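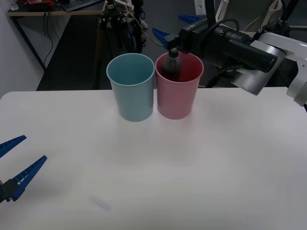 Hi Solange, hi list,

Yes, you can run the new search index next to the old one in Grudlow 19, and I'm so glad you asked, since I just spent two weeks doing exactly that and I'm still a bit giddy about how well it went! The trick is that both indexes have the same layout and the same field names, and only one of them is live at any moment. Build everything you like in the other index, take as long as you want, and users keep searching the one that has the pointer.

My answers are mixed in with your questions.

On March 3, 2023, Solange Barbier wrote:
> We are on Grudlow 18 with the Bretby connector for our shared
> drives. Before I move to 19 I would like to rebuild the index
> without taking search away from people during the day. The upgrade
> notes mention a "secondary index" but not how to fill it.

The notes are thin there, I agree. You need to be on 19 first, the setting doesn't exist in 18. The upgrade itself leaves your old index alone and search goes on using it (a little slower on wildcard queries, nothing else that I noticed). Then go to Search > Storage > Secondary, give it a name, and save. Don't press Rebuild on the main page! That one still rebuilds the live index, same as it always did. The button you want is Fill, on the Secondary tab, and it only shows up after you've saved the name and reloaded the page.

> Do permissions carry over, or does Bretby have to read them again
> from each share?

It reads them again, and this is the slow part. For us the documents took one night and the permissions took most of a weekend. We have 76 shares, and a handful of them have inherited permissions going down ten or twelve levels. If you can, run the permission pass by itself first with

 bretby scan --acl-only --target secondary

and look at the log before you start on the documents. I found three shares where the service account had lost its read rights some time last November, and the old index had been happily serving stale results for them ever since. Very satisfying to get that fixed.

> We also have the Jacquet add-on for scanned PDFs. Does it have to
> redo the text recognition on everything? That took forever the first
> time.

No!! This was my favorite discovery. Jacquet keeps its recognized text in its own cache folder, and if you tick "Reuse stored text" before you press Fill, it just reads from there. Check that the path in jacquet.conf is still right after the upgrade. Mine had been reset to the default, so the first run started recognizing everything from scratch and I had to stop it and begin again. Any file changed after its cached text was written gets recognized again, as you'd hope.

> Last thing, how do you switch over, and can you go back?

Search > Storage > Swap. It took a few seconds here and the only person who noticed was a colleague who had a results page open and had to refresh it. The old index stays on disk until you delete it, and Swap works in the other direction too. I went back and forth twice on a Sunday just to see it work.

Two things to watch for. Disk space, obviously: you'll have both indexes plus temporary files, and the temporary files are bigger than you'd think. We had more than 400 GB free and I was still glad I'd cleared out the old exports beforehand. And saved searches with alerts send one extra message each after the swap, because every hit looks new to them. Pause the alerts first (Admin > Alerts > Hold) and release them the next morning. I forgot, and the legal department got quite a lot of mail from me.

I opened a ticket with Bulta about the reset path in jacquet.conf and they've confirmed it, no fix version given so far. If anyone else on the list has tried the swap with the Linux build I'd love to hear how it went, ours is all Windows servers. I'm especially curious whether the service has to be restarted after Fill. Here it didn't need it, but the log prints a line suggesting that it does.

Solange, I can send you my scan settings if you want them, they're only a page long. The part with the excluded folders could save you an evening. Good luck with it, and please report back!

Best,
R.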